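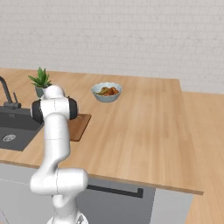

Long wooden countertop, small potted plant

I've been doing walkabout work for a good many summers now, mostly as a tree, sometimes as a moth, and once (for a garden center that had very firm ideas) as a giant watering can. All of that was on my old aluminum peg stilts, which I loved dearly and which rattled like a drawer of spoons. So when Karlijn Vanhove told me she had moved her whole troupe over to the Varard Strider, I borrowed her spare pair for one weekend, and by December I had bought my own.

They cost me $728 with the long straps and the spare feet. That's a lot of money for something you stand on, and I did go back and forth over it. I had the smaller Bito pair in my online cart for most of a month, and they're nice stilts too, but the calf cuff pinches me just under the knee and I knew I'd be grumbling by the second set.

The Striders lift you 700 millimeters, a friendly height. You can still lean down and shake hands with a six-year-old if you have something to hold on to, and you don't take out every string of bunting on Main Street!
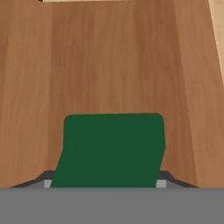 Reviews / Street & Walkabout / Stilts

Strapping in takes me 10 minutes, and I'm slow. There are three buckles to a leg, all the same kind, all facing out, so a helper can do them up while you're fussing with your hat. The foot plate has a raised lip at the heel that I thought would bother me in boots. I stopped noticing it by the end of the first parade. The cuff padding is thick and soft, and it unzips for washing – if you've ever worn rented stilts in July, you'll know how happy that made me.

Walking on them is a pleasure. They're quiet, for a start. My moth is supposed to drift up behind people at dusk, and now she can. On grass they're steady, on cobbles they're as good as anything I've tried, and I wore them for a full 90 minutes at a harbor festival before my hips asked for a chair.

What don't I like? The rubber feet wear down fast on blacktop. I went through a set in one season, and the replacements only come from Varard and only in pairs. I tried the cheaper Levchenko feet and they fit, more or less, but they squeak. The carry bag is also a disappointment, with thin handles and a zipper that stops just short of where you want it to. I use an old ski bag.
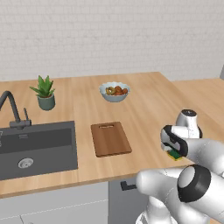
The sink end of the counter

One more thing for costume people. The legs are straight and slim all the way down, so trousers hang nicely. Zübeyde Bayram, who sews most of my outfits, took my tree trunks in by a whole hand's width on each side and they look so much better for it. She'd like a loop at the ankle to tie the hems to, and so would I.

If you're brand new, learn on something cheaper with somebody patient beside you. If you work most weekends and your present pair is making your knees cross, I'd go for these. Four and a half stars, and the missing half is for the bag.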